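Widham Equipment Services Desk
Ticket type: Purchase request, linked to open fault
Category: Robot work cells, consumables and spares
Status: Pending budget approval
Opened: Saturday, November 9, 2019

Summary of request

The Ayele work cell requires a decision on gripper fingers before the current budget period closes. The requesting group asks for 2 replacement finger sets and a change to the surface covering used on the table. The existing fault entry for slipped grasps on cartons remains open and is attached to this ticket.

Background

The fault was first recorded in October. During carton and mug trials, the arm released the carton early in 12 of 41 attempts. Mug attempts in the same period were completed without a recorded fault. Supply voltage, gripper firmware and cable seating were checked at that time, and no error was found in the controller log.

The trial layout has remained the same throughout. Objects are placed on kraft paper marked off with blue painter's tape, and the arm approaches from above.

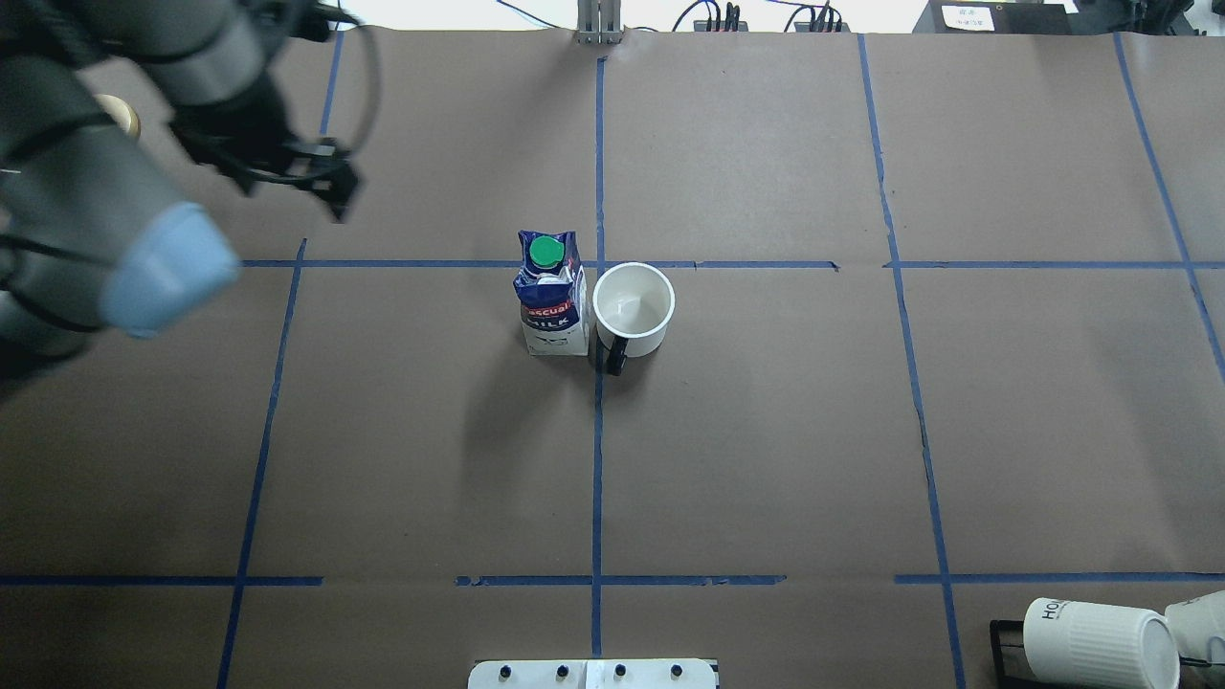 Attachment 1. Ayele cell, milk carton and mug on the taped work surface, gripper open.

Troubleshooting to date

Step 1. Gripper recalibrated according to the Fiser maintenance sheet. Fault repeated.

Step 2. Closing force raised by one setting. Fewer early releases, but two cartons were dented and the setting was returned to its former value.

Step 3. Finger pads cleaned and inspected. Wear noted on the inner face of one pad. Fault repeated after cleaning.

Step 4. Finger set borrowed from the Jendo cell and fitted for one afternoon. No early releases recorded. The borrowed set has been returned.

Assessment

Worn pads are considered the probable cause. The trial in Step 4 was short, and the desk does not regard it as final proof. It is sufficient to support the purchase of replacement parts. It does not support the purchase of a new gripper, which was raised in the original request and has been removed from this one.

Budget

The group has $500 remaining under consumables. Both finger sets and one roll of kraft paper can be charged to that line, subject to a written quote from Fiser. One set is to be fitted on arrival and the other held as a spare for either cell.

The proposed printed table mat would replace the paper and tape. The mat is classed as equipment and must be submitted on a separate form. The current covering is to remain in use until that form has been reviewed.

Action required

Requesting group: obtain the quote and attach it to this ticket. Confirm the charge code.

Equipment desk: place the order once the quote is received. Keep the fault entry open until the carton trials have been repeated with the new fingers.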